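Demonstration collection (robot learning)

Demonstration collection is the work of recording examples of a task so that a learning system can be trained to carry it out. In robotics the examples are usually made by a person who moves one or more arms by remote control while joint positions and camera images are stored. A single recorded run is called an episode. A set of episodes for one task, with the notes that go with them, is called a task set.

The practice is used where a task is hard to write down as a program. Sorting small objects, folding cloth and handling cards are common cases. The operator does the task many times, and the system is trained to predict the next movement from what the cameras and joints report.

Methods

In leader and follower control, the operator holds a small arm and a second arm copies its joints. Two-handed tasks need two pairs. Other methods include hand controllers, gloves, and guiding the arm directly by hand. Leader and follower control is common on tabletop stations because the operator feels the limits of the joints and needs little training.

An episode begins from a known rest position and ends when the task is done or given up. Failed runs may be thrown out, kept under a separate label, or kept only if the operator recovers from the mistake. Projects differ on this point. Recovery runs are often thought useful, as a model trained only on clean runs may do badly after a small error.

Tabletop stations

A tabletop station has a work surface, arms fixed to its edge or to a frame, and one or more cameras that do not move between episodes. Plain side panels keep people and furniture out of the background. Cables are long enough to let the wrist turn fully, and their movement is recorded by the cameras along with everything else. 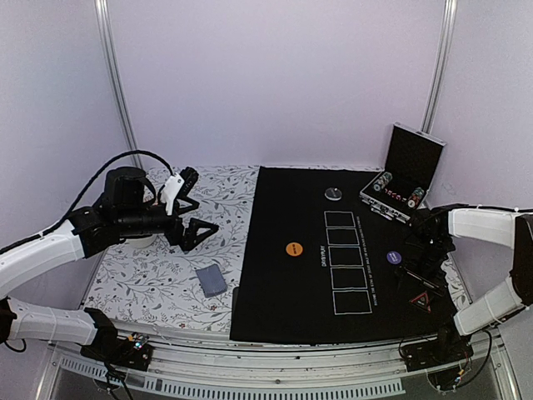
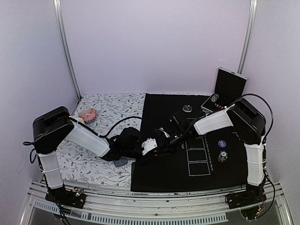 Two-arm station with a card game mat and an open case.

Variation between episodes is planned before recording starts. If every object sits in the same spot each time, the model may learn the spot and ignore the object. Operators therefore work from a layout sheet that says which items are moved, swapped or taken away. Surfaces are varied too. A station may be dressed with two coverings side by side, such as a cloth with a gray leaf print next to a black playing mat, so that the same kind of object can be recorded on a busy background and a dark one. Black grippers over a black mat are a known difficulty, because the edges of the fingers are hard to find in the image. Printed card outlines give a fixed place to aim for, and they let a reviewer judge whether a card was put down inside the lines.

The Flultby task sets

The Flultby project recorded tabletop games and household sorting on two-arm stations in Kutetville. Its card and chip tasks were divided into 49 layouts, each recorded by at least 2 operators. The full release held 1,000 episodes. Layouts were numbered, and the number was stored with each episode in place of a written description. A later revision added short text instructions, as users had asked for them.

Grestix, the recording program used by the project, stored joint readings and images on a common clock. It marked an episode as incomplete if any camera dropped out. Operators could add one of three labels at the end of a run: good, recovered or failed.

Review

Episodes are checked before training. The Ruotsalainen check, named for the laboratory where it was first used, has a second person watch the start and end of each run and compare both with the layout sheet. Runs that do not match are relabeled if the difference is small and removed if it is large. The check does not cover the middle of a run, so pauses and hesitant movements can pass through it. Some groups trim pauses automatically, while others leave them in for tasks where waiting is part of the work, such as when one arm holds an item until the other is clear.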